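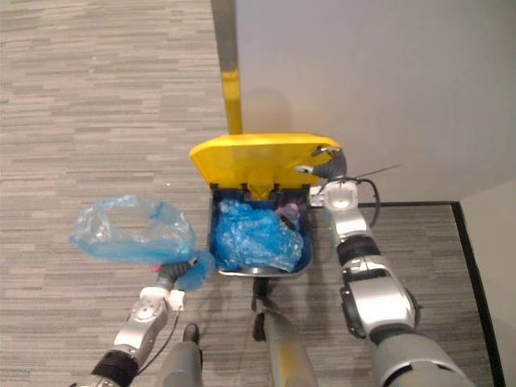

November 26, 2020

Outreach for the Flalitz site, notes on where we are.

Went through the sheet Naomi Kirui left. It had 900 domains on it when she exported it in May, and most of those were never worth writing to. Took out the dead ones, the ones with no contact page, and anything that lists a price for a link. That leaves 80 we would be glad to hear from. New sheet is in the shared folder under the old name with "short" on the end. Please don't merge them again.

Sent the second version of the email to the first 19. Changes from the first version:
Subject line now names the page on their site, not ours.
Cut the paragraph about who we are.
One link only, to the sizing guide.
Signed with a first name and a phone number.

2 replies so far. One wants to swap links, which I turned down politely. The other is the Illedik forum. Their moderator says members can put a site in their profile after a month of regular posting, and links inside threads are fine if they answer the question. I made an account under my own name and answered a thread on returns without linking anything. Will keep that up before asking for more.

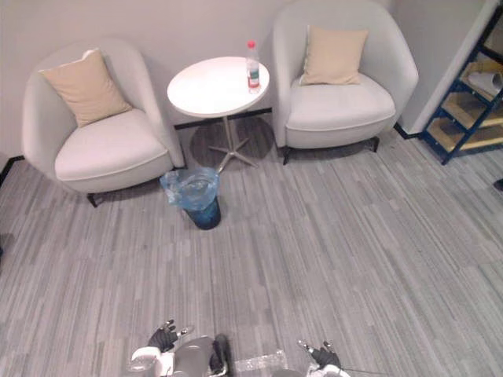 Gray carpet and the seating area by the wall.

Havidness: still showing the old URL in their resources list, so the link goes through a redirect. Wrote to them in May as well, no answer then. Tried the general contact form this time. If that fails, leave it, the redirect works.

Anchor text. Went over the links we already have and far too many use the same phrase, word for word. From now on let people word the link themselves. Naomi, if your template still suggests a phrase, please take it out.

Broken link check: ran it on the category pages only. The blog is not done. The crawler stopped on the tag pages again and I had to exclude them by hand. The setting does not save between runs, so check it each time.

To do:
Follow up once with anyone who hasn't answered, then stop
Rewrite the intro on the sizing guide, it is slow to get to the chart
Ask Do whether the guest post is still on and who edits it
Finish the blog crawl
Add a column for date of last contact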